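Floor and Mat Cleaning, Sadstead Rooms
Second progress report to the Menen Fund
October 31, 2018

1. Purpose of this report

This report covers work done under the grant since the first report in June. It deals with the cleaning and upkeep of the floors, mats and shared furniture at Sadstead, and with the trial of the written cleaning routine. Spending is reported separately on the form supplied by the Fund.

2. Position against the work plan

The plan has five work items. Two are complete: the inventory of floor coverings and the written routine. The trial of the routine in the front room is under way. The extension of the routine to the Pratberg annexe has not begun, and the final guidance sheet depends on the results of both.

The start at Pratberg was put back when the floor there was found to need resealing. The contractor, Ó Dálaigh, has given a price and the work is booked. The delay does not affect the end date of the grant, but it shortens the trial at the annexe from eight weeks to six.

3. Inventory

The inventory lists 151 items across the two sites. Floor mats and runners make up the largest group, followed by chairs and tables. Each entry gives the location, the surface type, the state of wear and the cleaning method to be used. Mats are graded A to D. Grade C means that the surface is worn but the mat lies flat and can stay in use. Grade D mats are withdrawn.

Grading was done twice, once before and once after a first clean, as dirt on the pale mats was in several cases being recorded as wear. The second grade is the one entered. A small number of entries changed by one grade as a result, mostly from D to C.

4. Front room

The floor in the front room is dark and has a gloss finish. It shows dust and smears readily, and the earlier practice of mopping the whole room at once left streaks along the line of the furniture. The routine now divides the room into strips, with the mats dealt with first and the floor after them.

Mats are wiped by hand with a cloth, on the floor, in the place where they are used. Lifting them to a table was tried in the first weeks and given up. It took longer, and grit from the underside ended up on the table. The person cleaning works from the near edge of the mat and keeps the cloth bunched, so that a clean fold can be brought round when the first is soiled. 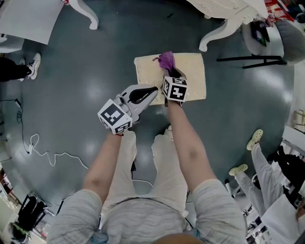 5. Furniture and items on the floor

The white table with the curved legs is awkward to clean beneath, and its legs collect dust in the carving. It is now dusted with a soft brush before the floor is done. The grey upholstered chair is vacuumed once a week and its metal base wiped at the same time.

Cables and bags left on the floor remain the main cause of lost time. A strip cannot be finished while a cable crosses it, and moving bags on to the furniture creates a second job. Wall hooks have been priced, together with a length of cable cover. Both can be met from the sundries line without a change to the budget.

The white shelving racks are cleaned monthly, from the top shelf down. No change to this is proposed.

6. Results to date

The trial log records the start and finish of each session, the strips completed and any item that had to be moved. Sessions have become shorter since the mats were put first in the order, although part of this is likely to be practice. Streaking has been noted less often. Where it does occur it follows the use of too much cleaning product, and the measured dose has been written on the store cupboard door.

Cloths are wearing faster than was allowed for. The cause is the speckled surface of the beige mats, which is rough enough to pull threads. A closer weave is being tested — it costs more per cloth but has so far held its edge through repeated washing.

7. Next period

Resealing at Pratberg comes first, then the hooks and cable cover in the front room. The trial at the annexe will start once the new seal has cured. Grade C mats will be checked again at the end of the trial, and any that have dropped a grade will be withdrawn before the guidance sheet is drafted.

The Fund is asked to agree the shortened trial period at Pratberg. No other decision is needed at this stage.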